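The finger that would not let go

A jaw pin worked loose by less than a millimetre, and a kitchen clean-up trial spent most of January finding out where the error was coming from

The first sign of trouble at Nevora was a grip width that did not match the object between the pads. The log gave a gap several millimetres wider than the box being held. The operator repeated the pick, got a different wrong number, and put it down to a soft carton. Recording carried on for the rest of the shift.

Nevora collects manipulation data in ordinary kitchens with hand-held two-jaw grippers. A person carries the tool through a chore, a camera on the tool records the jaws and whatever is near them, and the recordings are used to train an arm built by Brunder. The arm does not measure a box before closing on it. It closes to the width the training data says is right, so a fault in the hand tool becomes a fault in the robot.
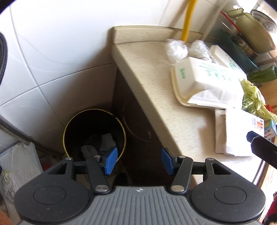
By Svitlana Karpenko
Features, robotics and safety

The chore in question was clearing up: packaging and food scraps off the counter and into the bin. It was chosen because the objects are awkward. Takeaway containers flex, plastic film gives no useful resistance, and a snack box will crush at a force that barely holds a bottle.

Brunder's arm showed the fault in its third week on the new model. Asked to release a carton over a bin, it opened its jaws by a fraction of the commanded travel and stopped. The controller believed the jaws were clear. The wrist began to withdraw with the carton still pinched, and the load on the wrist climbed until the overload limit tripped and the arm froze over the counter. No one was hurt. The technician on shift had one hand inside the marked zone at the time, which made it a reportable event under the site rules.

The same stop occurred 13 times before the model was pulled.

Brunder looked first at its own hardware. The jaw motor was swapped, then the encoder, then the wrist sensor. None of it changed the behaviour. Only when the previous model was reloaded, and the stops ceased, did attention turn to the training set.

The new set held 2,000 episodes. Nevora's engineers plotted logged jaw width against the width measured from the camera picture and found that 520 of them sat off the line. All had been recorded with one of the 3 tools in use.
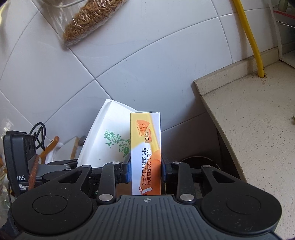
A snack box held upright between the blue pads. Narrow cartons were used to check logged grip width against the camera.

On the bench, the cause was plain enough. A pivot pin in one linkage had lost its retaining compound and was moving in its bore. Under load the finger leaned outward, the pad followed, and the sensor at the base of the link reported an opening that did not exist at the tip. With the jaws empty, the reading was correct. The daily check was done with the jaws empty.

The repair took under an hour. The procedure took longer. Tools are now checked on a gauge block at two widths, with the jaws loaded, at the start and end of each session. Pins are paint-marked so that rotation shows up by eye. Any session that fails the closing check is quarantined whole.

Brunder has made its own change. The arm must now see the object leave the pads before the wrist can move, whatever the jaw reading says. The check adds a short pause to every release, and the cycle time target has been revised to suit.

The affected episodes have not been deleted. Nevora is correcting the widths from the camera record and expects to recover most of them, apart from those in which the pads are hidden at the moment of contact. The faulty tool is back in service with new pins in both linkages.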